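We use cookies to remember your reading preferences. Accept | Manage settings

The Weighing Room

The tide gauge at Jalemport had been reading 13 millimeters high for 48 days. The harbor office ruled out the float first, then the cable, then the clock. On February 22, 2018, it sent Ledesma up the coast road with a level, a staff, and the old benchmark sheets.
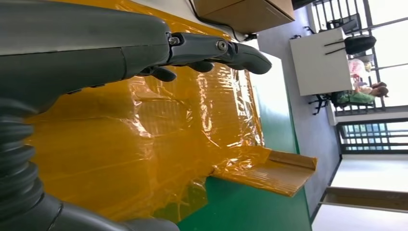

He ran the line twice from the brass bolt in the church wall. Both runs closed within tolerance. The gauge was correct. The bolt was also correct, which left the sea, and the sea had been checked against Velamcombe and agreed with it.

He entered the figures in pencil. Then he read back through the books to the first entry, 2,141 pages in all, kept by one hand for most of that length.
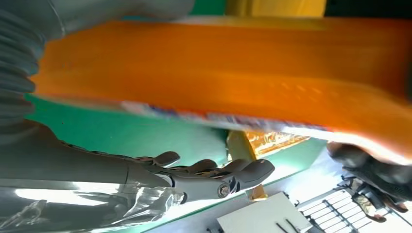
The keeper had used a sloping script and made few corrections. Her readings were taken at six and at noon. Where a storm had stopped her, she left the line blank and ruled it off. The covers of the later volumes were a saturated orange, paler toward the middle where the sun had reached them, and the last one stopped in March, halfway down a page. Under the final reading she had subtracted 13 and written no reason.

Ledesma checked the subtraction. He went down to the quay and asked who had kept the books.
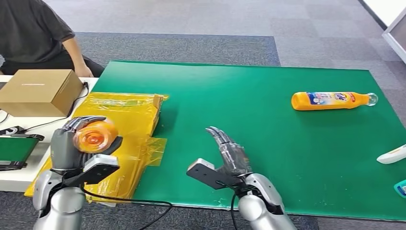

Ritva Heiskanen said that the number was the thickness of a board. Her mother had stood on it to reach the dial, and one winter she had stopped needing it, and the office had never been told.

Ledesma asked where the board was now.

Under the gauge, she said. Somebody had put it back.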